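Graren: catálogo de tallas y materiales de calzado

Versión 4. Fecha de publicación: 19 de enero de 2019

Graren es una tabla de equivalencias de tallas de calzado acompañada de un vocabulario de materiales de corte, forro y suela. Se distribuye como texto delimitado por tabuladores, codificado en UTF-8 sin marca de orden de bytes. El fichero principal contiene 3416 registros, uno por modelo y talla.

Contenido del paquete

tallas.tsv: tabla principal.
materiales.tsv: vocabulario controlado, con código, término preferente y sinónimos.
hormas.tsv: longitud y anchura interior por horma, en milímetros.
cambios.txt: historial de modificaciones.

Procedencia

Los registros proceden de dos fuentes. La primera, Grondari, es un inventario de almacén exportado en junio; aporta 2109 registros. Los restantes se transcribieron de las fichas en papel del fondo Flutstead. Las fichas sin longitud de horma quedaron fuera. Cuando un mismo modelo figuraba en ambas fuentes con medidas distintas, prevalece la de Grondari y la otra se conserva en la columna medida_alt.

Campos de tallas.tsv

id: entero, único, no reutilizable entre versiones.
modelo: cadena, máximo 500 caracteres.
talla_eu: decimal con punto. Admite medias tallas.
talla_uk: decimal con punto. Vacío si la fuente no lo indica; no se calcula.
largo_mm: longitud interior del talón a la puntera.
corte: código de materiales.tsv.
cierre: cordón, velcro, elástico, hebilla o ninguno.
medida_alt: véase Procedencia.

Vocabulario de materiales

El término «lona» agrupa los tejidos de algodón y sus mezclas con poliéster, con independencia del gramaje. «Sintético» se reserva para recubrimientos poliméricos continuos. Una zapatilla de lona con puntera de goma se codifica por el material del corte, y la puntera se anota en observaciones. El color no forma parte del código: lona blanca y lona teñida comparten entrada.

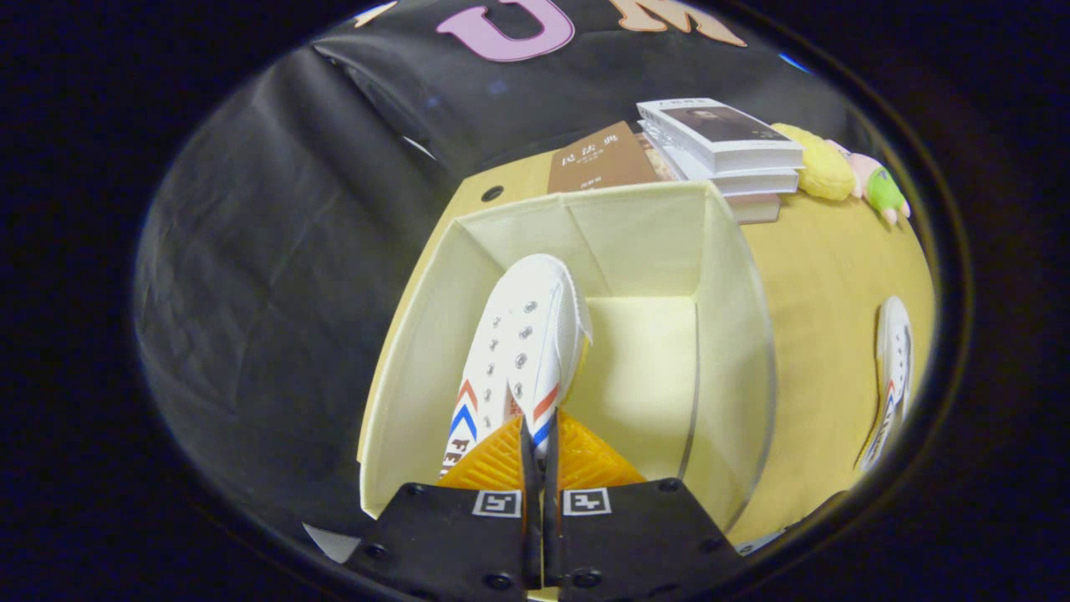 Limitaciones conocidas

La talla infantil está poco representada y no debe usarse para derivar equivalencias. En los registros de Flutstead la anchura se midió sobre la plantilla y no sobre la horma, de modo que ambas series no son comparables. Los valores de talla_uk anteriores a la versión 3 mezclaban numeración de adulto e infantil; conviene descartar cualquier copia antigua.

Validación

El script Saxena comprueba unicidad de id, pertenencia de los códigos al vocabulario y rango de largo_mm. Se ejecuta desde el directorio raíz:

saxena --entrada tallas.tsv --vocabulario materiales.tsv

Devuelve 0 si no hay errores. Los avisos sobre talla_uk vacía son esperables y no bloquean la carga.

Licencia

Uso y redistribución libres con mención del nombre y la versión. Las correcciones se envían como fichero de diferencias sobre tallas.tsv, indicando el id afectado y la fuente de la medida.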